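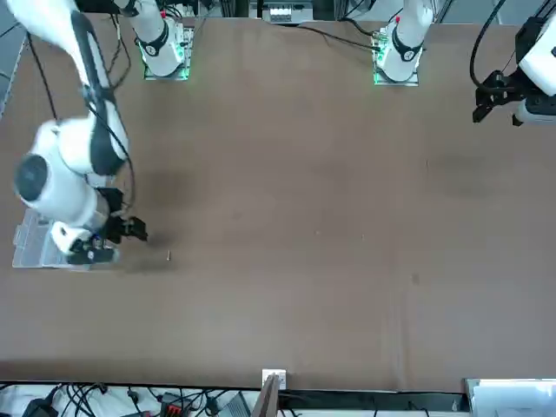
Small parts day is back at Uvota, and the clear boxes are out again

If you've stopped by the Uvota workshop this April, you already know what the big brown table has been up to. We're sorting! Every spring the little stuff gets away from us — screws, pins, washers, those tiny clips that only fit one thing — and every spring I say I'll write up how it goes for the members who can't make it in. So this is me keeping my word for once.

The count so far is 3,478 pieces put away, and 2,687 of those were screws. I knew we had a lot of screws (we never throw one out, it's a sickness) but I was still a bit shocked when I added up the sheets. The rest is a real mix, and there are 81 pieces in a jar marked "ask somebody" that I'd love to see gone before the month is over. If you're good at telling odd threads apart, please come find the jar!

The brown table is still the best spot in the building for this. It's wide, it's matte, and a pale little pin shows up on it right away, which my kitchen counter at home can't say. It could stand a good scrub, with all those dark smudges, and I've put that on the list for after we finish.

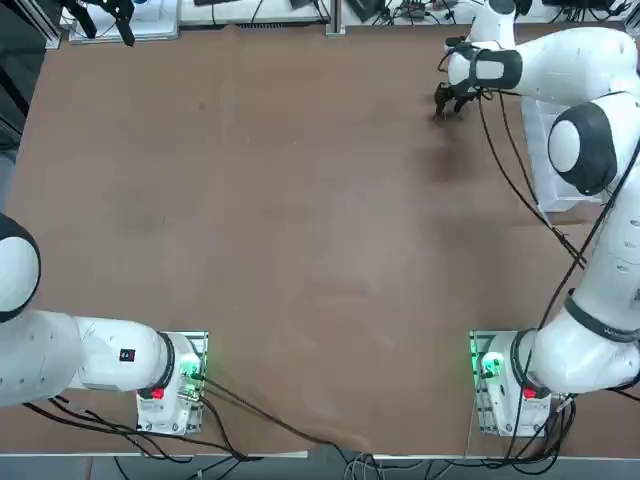
What's going in the boxes

We settled on clear plastic this year after the Dudent tins let us down. I liked those tins, they looked great on the shelf, but you had to open four of them to find one washer. With the clear ones you can just look. The kind I keep reaching for has a row of six narrow slots at one end and a bigger section in front, plus a recessed handle cutout molded in.

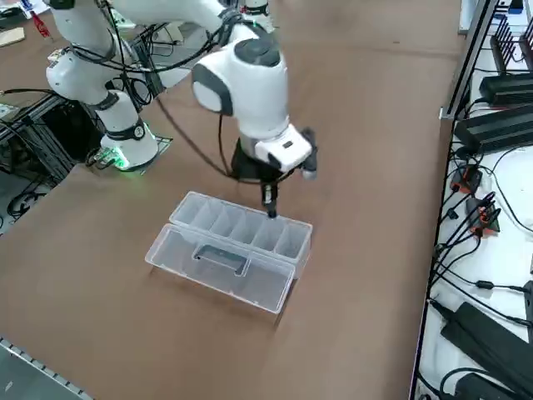
My plan is to keep the slots for the smallest things, one size to a slot, and let the big section take whatever is too long or too awkward. We've filled 35 boxes that way and they're stacked in the Lopes room, labels facing out. Please leave the labels facing out, I spent a whole evening on them.

A couple of folks asked whether the Feseditz drawers are being sorted too. Yes, but they come last, and I'm a little scared of the bottom one. Sorting runs from 10 in the morning until 4 through the end of the month, and you're welcome for an hour or the whole day. Bring reading glasses if you use them, and a mug — we're short on mugs again.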